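Getting Two Arms to Share a Toy Kitchen

We're on week three of robotics club and everybody wants to cook, so let's go! I'm using our Fostholm table setup, but any two arms will do.

Step 1: Park both arms
Send them home before you touch the table (please!), then set the speed to 81.

Step 2: Lay out the food
I like the carrot on the square white tray, slantwise, with room for a finger on each side.

Step 3: Split the jobs
One arm takes a utensil by the handle, the other goes down over the carrot with its fingers open.
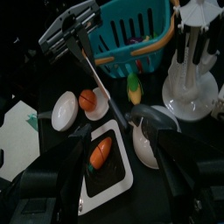

Step 4: Save your run
Name it, log it, and send it to Ebbe Forsberg by Friday.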